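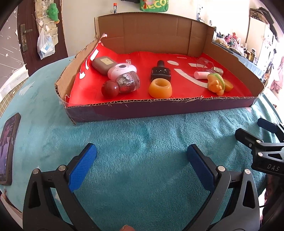 Anwara Patwary

Every August I promise myself I will get to the bottom of the odds and ends before school starts up again, and every August I get as far as a cardboard box and a cup of tea and then somebody needs driving somewhere. This year I got further than usual. I won't say I finished. But there is a tray, and the tray has things in it, and I feel better about the whole business than I have since spring.

I should back up a little. In our house, small things travel. They start in the kids' room, they come down the hall in a pocket, they spend a week on the kitchen counter, and then they go into whatever bag is closest to the door. My mother had a word for these things that meant something like "crumbs of the house," and she used to sweep them all into her sewing drawer, so that when you went in for a needle you came out with a marble and half a pencil. I always said I'd be different. I have a sewing drawer now and I'm sorry to report what's in it.

So this summer I tried the tray. It's the bottom of a cardboard carton, really, with the back torn and left standing tall, and a red printed sheet in the bottom because red makes me happy and I had the sheet. (My sister asked why I didn't buy a nice basket. I have bought nice baskets. I once ordered a set from Villca that cost me 37 dollars with the shipping, and they are lovely, and they are full of other baskets.) The tray lives on the round table with the teal fuzzy blanket over it, and the rule is that anything small without a home goes in the tray until I've had a chance to think about it. Then I sit down in the evening, pull up a chair, and think about it.

Let me tell you, there is some thinking to do! The glittery silver jar, for one. I have moved that jar from room to room for longer than I care to admit. It's pretty when the lamp is on, and each time I'm ready to pass it along I see it sparkle and put it back. I've decided it can hold hair ties, and if it isn't holding hair ties by the end of the month it can go to my niece, who likes anything with glitter on it and will be thrilled.

The microphone was easier. It's black with little white stars on it, and it has been through more concerts than most singers I could name. We had a whole season of living room shows, with tickets, and an intermission, and a very strict usher. The shows have tapered off, but I'm not ready to see the microphone go and neither are the performers, so it gets a spot on the shelf by the books where a person could grab it in an emergency.

The white instant camera is staying too, of course. I love that little round camera. My only complaint is what the film costs, so I have made it a birthdays-and-visitors camera, and I keep it where I can reach it but where it does not look like an invitation. I have a shoebox of prints from last year and I would dearly like to put them in an album. That is a different post, and probably a different August.

Then the grey case with the gold label on the lid. I do love a case that shuts. I'm a weak woman when it comes to a box with a lid, and I've learned to ask myself what would go in it before I find it a place of honor on the dresser. I've been asking for a few days now. Stamps, maybe? Buttons? I'd welcome ideas.

The little gold beaded block I want to keep for no reason at all, and I've given myself permission. I read an article once that said the average home has 3000 things that could leave tomorrow without being missed, and I remember thinking, well, who went in and decided that? I would miss the gold block. I'd notice it was gone the same afternoon.

As for the stick of chalk, the shiny dark red ball, the clear plastic cup and the orange ring, which is a squashy silicone kind of thing, those are what I call the walkers. You put a walker away on its proper shelf and by supper it's under the couch. I used to fight it. Now the chalk goes in the pail by the back steps, the cup goes back to the kitchen, and the ball and the ring go wherever the orange and green toy goes, and I let them all wander together.

The hanging organizer on the door has been the real help, and I wish I'd put one up years ago. It's the clear kind, so there's no digging and no calling down the hall to ask which pocket. The green plush fellow sits at the top and looks after things. There's a plastic bag hanging below, which I find I use more than all the pockets put together, and a green bag on the wall besides. I like a bag on a wall. You can always fit one more thing in it, and I suppose that's how I got into this.

I did try one of those apps before I settled on cardboard. Tirudico, it was called, and you were supposed to take a picture of each thing you own and give it a category and a little colored tag. I got to 279 entries over one long rainy stretch and then I couldn't find the scissors, and the app couldn't tell me either, and I went back to my tea. I'm sure it suits some people. My neighbor swears by hers and her linen closet looks like a hotel.

What I've settled into is 6 o'clock, before supper, while the rice is on. I take two or three things out of the tray and walk them to where they belong, and if I can't decide, they go back in and no hard feelings. Some evenings the tray gets emptier and some evenings I come back and find it fuller than I left it. My husband says I could just leave the phone out of it and I'd get done quicker. He may be right, I do sit down to look up one thing and the rice boils over.

Next I'd like to do something about that ledge, where the glue stick has been sitting, and after that the sewing drawer, if I'm feeling brave. Leave me a note if you've got a good use for a small grey case, and if you have a way of keeping glue sticks from losing their caps I want to hear that too.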